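Vollholm Puts Robot Arm on Drive Removal

November 2025

Vollholm has moved part of the drive handling at its Erkasby refurbishment center to a robot arm.

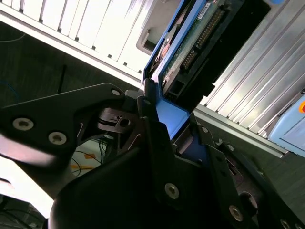 The gripper holding a blue drive caddy beside a computer chassis.

The 59 employees on the line keep their positions. Two technicians per shift now supervise the cell and take over when a caddy sticks.
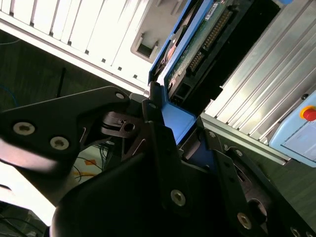
A hard drive in its blue tray, held between the gripper's fingers.

Operations manager Siham Ait Ali said complaints of sore wrists led to the change.
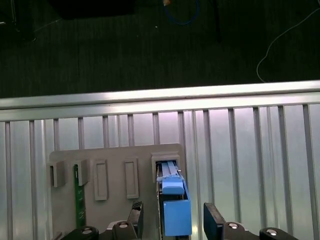

Training began in February and is required for all line staff. Employees learn to stop the arm, clear a fault and check alignment at the gray board, where the slot housings leave little room on either side of a module.
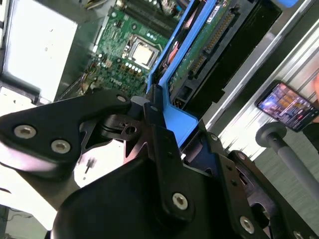

Staff representative Fares Azar said employees had asked for written rules on job rotation. These take effect next month.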